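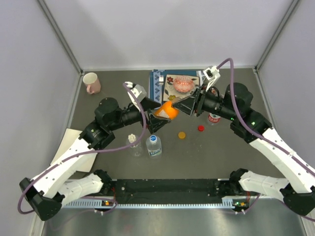 Sturley Hall Recital Series: Frequently Asked Questions

General Information

What is the Sturley Hall Recital Series?
The Series presents vocal and small-ensemble concerts at Sturley Hall from September through the end of spring. Programs include jazz, art song, folk, and gospel. The Series is administered by the Pludum Music Foundation, which also oversees the Bansal Fellowship for Singers.

How many people does the hall seat?
The main floor seats 218. There is no balcony. Standing room is not offered.

Tickets and Seating

How do I purchase tickets?
Tickets may be purchased through the Foundation's website, by telephone, or in person at the box office on Sukley Street. The box office opens 70 minutes before each performance.

May I exchange my tickets?
Single tickets may be exchanged for another concert in the same season, subject to availability. Requests must reach the box office at least three days before the performance printed on the ticket. Subscribers may exchange at any time up to the start of the concert. Tickets are not refundable unless a concert is canceled by the Foundation.

Are children admitted?
Children aged four and older are welcome and must have their own ticket. Evening programs do not usually include an intermission, and families may prefer the Saturday matinees listed in the season brochure.

What happens if I arrive late?
Latecomers are seated at a suitable pause in the program, at the discretion of the house staff. For song cycles performed without a break, this may mean waiting in the lobby until the cycle has ended.

At the Hall

Are food and drinks permitted in the auditorium?
Bottled water with a cap is permitted. All other food and beverages must be finished in the lobby. Glass containers may not be taken past the doors.
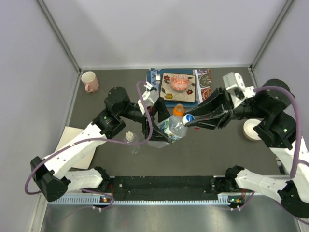 A plastic water bottle with a green-and-white label.

May I record or photograph the performance?
Audio and video recording are prohibited. Photographs may be taken during applause only, without flash.

Is the hall accessible?
The Sukley Street entrance is step-free. Wheelchair spaces and companion seats are located in rows C and K and should be reserved through the box office. Large-print song texts are available on request.

For Performers

How can I apply to perform in the Series?
Applications are accepted once a year. Singers should submit two recordings in contrasting styles, a short biography, and a proposed program with composer credits. Recordings must be unedited and made within the past two years. Applicants with their own accompanist should name that person on the form. Others may ask the Foundation to provide a pianist.

What is the Bansal Fellowship?
The Fellowship supports four singers each season with coaching, rehearsal space, and a shared recital. Fellows must be available for all coaching sessions. A separate application is required.

Will I receive feedback if I am not selected?
The Foundation is unable to provide individual comments. Unsuccessful applicants may apply again the following year.

Last updated 6 July 2023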